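Cell Diary, Rala Station: Insertion Fault

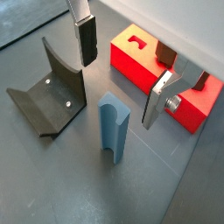 Flor Londoño

Apr 6, 2020

The insertion cell was placed on hold this morning following a fault in the approach move. The arm is required to pick up the light blue block, turn it to match the slot in the red block, and lower it. On cycle 63 the gripper closed early, and the controller continued as though the part were held. No alarm was raised. The operator pressed the stop.

No person was inside the guarded area and no injury is reported. The block and both fingers were inspected and may remain in service.

The log shows that the grip check had been turned off during the Brellstead changeover and was not turned on again. This is a failure of procedure – the changeover sheet has no line for it. I have asked Ospina to add one, with a signature box.

The check was restored before noon and 16 cycles were run at reduced speed with the guard closed. Two of these stopped on a missed grip, as they should. The cause of the early closing has not been found. The finger position signal will be recorded overnight, and the cell will stay at reduced speed until Alircombe has replied in writing.

Recent entries
Guard switch replaced, Rala Station
Changeover notes, Brellstead
Bracket screws: torque check
Reply from Alircombe on spare fingers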